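Sim arms stop before the cubes reach the tray - club project
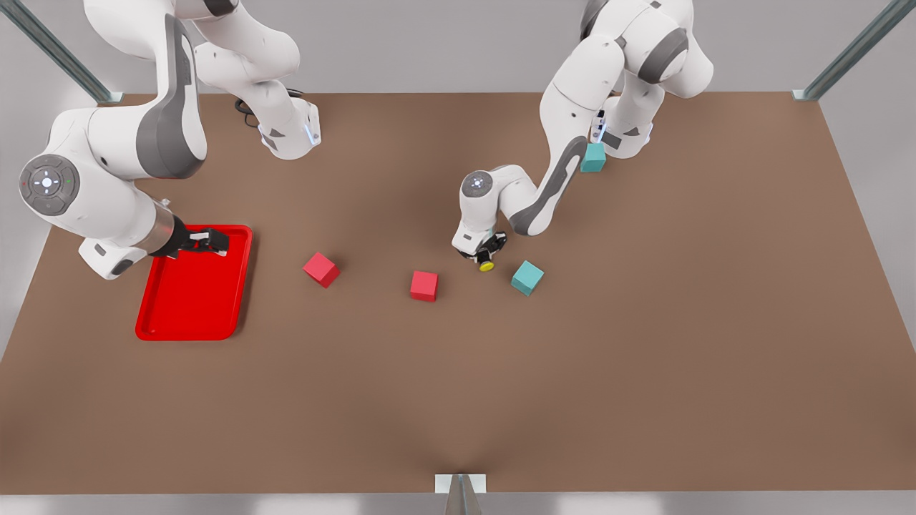 Our club has a two-arm sorting task running in simulation, red cubes into the red tray. It worked in June. Now the right arm moves over the tray, waits, and the episode ends after 300 steps. Any ideas?
Witold Lis

zirkus_fan
Try restarting it.

Grunik
Check the step limit first. Our school team had the same thing - the limit was 300 and a full pick and place needed almost 880. Raise it, then print the gripper command at every step. If it never changes, the problem is in your script and the limit is fine. Also check that both arms aren't reading the same target list.

Tritov
Agree with Grunik. I would run one arm and one cube until you get 5 clean runs, then add the left arm back.

Contact us | Copyright July 2020 Stępień Help Boards | Back to top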